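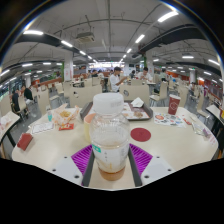

페를라 차베스는 병을 헹구는 일보다 라벨을 떼는 일이 훨씬 번거롭다고 말했다. 12월부터 프레바르 지구에서 바뀌는 음료병 분리배출 기준을 두고 한 말이다. 그는 접착식 라벨은 손톱으로 긁어도 자국이 남는데 어디까지 떼야 하는지 안내문만 봐서는 알 수 없다고 했다.

프레바르 지구 자원순환과는 투명 플라스틱 음료병을 다른 플라스틱과 따로 모으는 제도를 지구 전체로 넓힌다고 밝혔다. 지금까지는 페르나멜 단지를 포함한 공동주택에서만 시행해 왔다. 대상 가구는 1,305가구이며, 새로 포함되는 단독주택과 상가는 335곳이다.

바뀐 기준에 따르면 투명 병은 내용물을 모두 비우고 물로 한 번 헹군 뒤 라벨을 떼어 내놓아야 한다. 차나 주스처럼 색이 있는 음료는 바닥에 조금만 남아도 같은 자루에 담긴 다른 병까지 더럽힐 수 있어 반드시 비워야 한다. 뚜껑은 다시 닫아서 배출한다. 뚜껑을 닫으면 압축한 병이 다시 부풀지 않고 운반 중에 이물질이 들어가는 것도 막을 수 있다.

라벨은 절취선이 있으면 그 선을 따라 뜯고, 절취선이 없으면 가위로 잘라 낸다. 작은 스티커나 접착제 자국이 일부 남은 병은 수거를 거부하지 않기로 했다. 담당자 이르판 라나는 "자국을 지우려고 세제를 쓸 필요는 없다"며 "남은 음료를 비우는 것이 먼저"라고 설명했다. 떼어 낸 라벨은 비닐류로 배출한다.

색이 들어간 병과 기름, 세제를 담았던 병은 투명 병 수거함에 넣을 수 없다. 색이 있는 병은 기존 플라스틱 수거함에, 속을 씻기 어려운 기름병은 종량제 봉투에 넣는다. 종이컵도 음료병과 섞어 버리는 경우가 많은데, 종이컵은 헹군 다음 전용 수거함에 따로 모아야 한다.

수거함은 7곳에 새로 놓인다. 치마 시장 입구와 플레딘 도서관 뒤편 주차장이 먼저 설치되고, 나머지 장소는 주민센터 게시판에 공고한다. 상가에서 나오는 병은 영업이 끝난 뒤 오후 9시부터 자정 사이에 내놓으면 된다. 비가 오는 날에도 수거 시간은 같다.

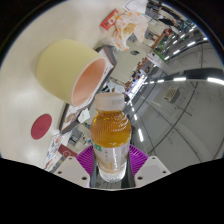
수거업체 "섞인 병 골라내는 데 시간 걸려"

지구의 수거를 맡은 업체는 지난달 투명 병 1,355kg을 선별장으로 보냈다. 현장 책임자 샤자드 카즈미는 음료가 든 채로 버려진 병이 작업을 가장 늦춘다고 했다. 선별장에서는 이런 병을 하나씩 열어 비워야 하고, 뚜껑이 꽉 잠긴 병은 압축기에 넣기 전에 따로 빼 둔다. 그는 "집에서 싱크대에 한 번 따르면 끝날 일"이라고 말했다.

시장 상인들은 보관 장소를 걱정한다. 치마 시장에서 분식점을 하는 아리바 막시는 가게 안에 자루를 하나 더 둘 자리가 없다고 했다. 지구는 상가용 자루를 지금보다 작은 크기로도 만들어 나눠 줄 계획이다. 자루는 주민센터에서 받을 수 있으며 사업자등록증을 가져가야 한다.

시행 첫 달에는 기준을 어겨도 과태료를 물리지 않고 안내 스티커만 붙인다. 스티커가 붙은 자루는 다시 분류해 다음 수거 때 내놓으면 된다. 라벨 제거 방법을 담은 안내문은 그림을 넣어 새로 인쇄하고 있으며, 시행 전에 각 가정 우편함에 배포한다. 문의는 주민센터 자원순환 창구에서 받는다.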